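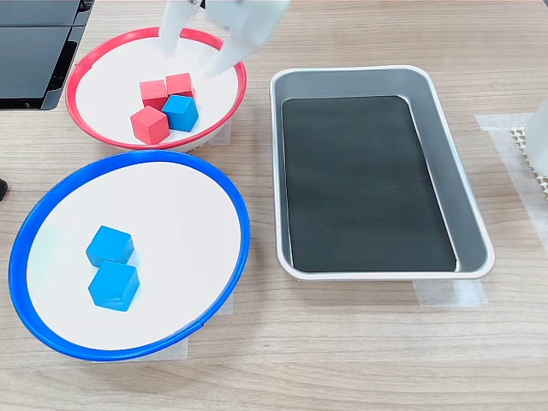
Figure 3. Red-rimmed bowl with three red cubes and one blue, blue-rimmed dish with two blue cubes, and the lined metal tray.

3.2 Containers, cubes and table layout

All of the color sorting arrangements in the Palum collection use the same small group of things: painted wooden cubes, two white round containers with colored rims, and a rectangular metal tray. The rule for sorting is given by the rims. Red cubes belong in the red-rimmed bowl and blue cubes belong in the blue-rimmed dish. We chose colored rims over printed labels after early work with the Gostum layouts, where paper tags were hard to read from the far side of the table and sometimes ended up under a cube. A rim can be read from any side, and it stays readable when the container is full.

The insides of both containers are white. Painted cubes stand out well against white, but the sloped inner surface also picks up soft shadows, and a shadow between two touching cubes can make them look like one longer block. In the Gostum layouts, which used dark containers, the opposite problem came up: edges between a cube and the container wall were lost, and blue cubes suffered more than red ones. We accept the shadows as the smaller problem of the two.

The tray has a flat black mat inside it. In our layouts it is the shared place, with no color of its own, and a cube in the tray is counted as unsorted whatever its color. The mat keeps cubes from sliding when the tray is bumped. It also makes the tray easy to tell from the two round containers, even for a reader who sees the images in gray.

The table has a pale wood-grain top. It was kept bare of cloths and paper in all layouts. The fine streaks in the surface run in one direction, and we used them as a rough guide when setting the tray square to the table. The round containers have no such direction and only their position had to be set. Strips of translucent tape run under the edges of the containers in several layouts (see Figure 4). We prefer translucent tape to colored tape, which would add another color next to the rim and could be taken for part of the sorting rule.

3.3 Describing a partly sorted table

A simple way to describe a layout is to write down the color counts in each container. For the arrangement in Figure 3, the red-rimmed bowl has three red cubes and one blue, and the blue-rimmed dish has two blue. From the counts alone, five cubes match their rim and one does not. We call the last one a mismatch. The word says only that the cube and the rim differ in color. It does not say that the cube was dropped there by mistake, or left there, or is on its way somewhere else — none of these can be read from a single image.

The distinction matters for how labels are used. In the earlier Skuvari scheme, labelers had one word, "error," for any cube in a container of the wrong color. Labelers took it in two ways. One group used it for every color difference. Another group held it back for images where the table looked finished, and marked the rest as "in progress." Both readings are sensible, but they give different totals for the same images. We removed the word and asked for counts only.

Counts do leave things out. The blue cube in the red-rimmed bowl is nestled against red neighbors, and from a low angle a cube in such a spot can be hidden in part or in full. A labeler who sees only the top face of a cube must decide its color from a small area that may catch a good deal of light. Blue cubes are the harder case. Their lit faces go to a light sky blue, while the shaded sides are clearly darker, and a labeler who is moving quickly may write down two blues where there is one cube. Red faces also differ in brightness from one side to the next, but we saw fewer disputes over them.
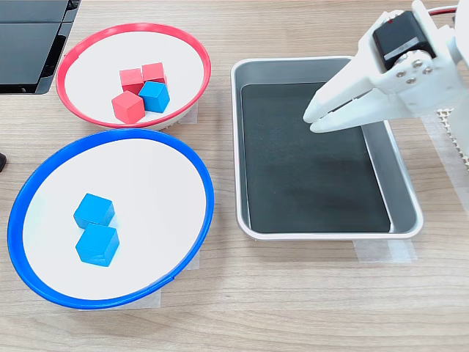

Figure 4. Clustered cubes in the red-rimmed bowl and a front-to-back pair in the blue-rimmed dish. Strips of translucent tape run under both.

We therefore added a second field for grouping, with three values: apart, paired and clustered. A cube is apart when table or container surface can be seen on all sides of it. Two cubes are paired when they touch or nearly touch and no third cube is beside them. Three or more cubes in contact are clustered. Under these rules the four cubes in the red-rimmed bowl in Figure 4 are clustered, and the two in the blue-rimmed dish are paired. "Nearly touch" was left to the labeler. We tried setting a limit of half a cube width, but it took longer to judge than the rest of the label put together, and we dropped it.

Position within a container was recorded more loosely. Labelers marked only whether a group was near the center or to one side. The pair in the blue-rimmed dish sits left of center and was marked "side." The group in the bowl raised more questions. Its cubes are in the middle area of the container but lean toward the left in one view, and either value could be defended. Where two labelers disagreed on this field, we kept both answers.

3.4 Collection and agreement

The collection has 2,463 images, drawn from 9 layouts. A layout is defined by where the containers stand, so moving cubes from one container to another does not make a new one. Of these layouts, 7 keep both round containers on the same side of the tray, as in Figures 3 and 4. The others place the tray between them. The cubes, containers and tray are the same in all layouts.

Labels were written in the Marchuk sheet format, with one row per container and one column per color. An image with a disputed count received a second row for the container in question, and the final file has 2,939 rows for the two round containers after images with neither container in full view were set aside. Tray rows are kept in a separate file.

Color counts were the most stable field. Most of the disputes we looked at came from clustered cubes in the red-rimmed bowl, usually over a cube at the back with one face showing. Grouping came next, with "apart" and "paired" confused more often than "paired" and "clustered." The center and side field was the weakest, and we do not use it in the comparisons in Section 4. It remains in the released sheets for readers who want to apply a stricter rule of their own.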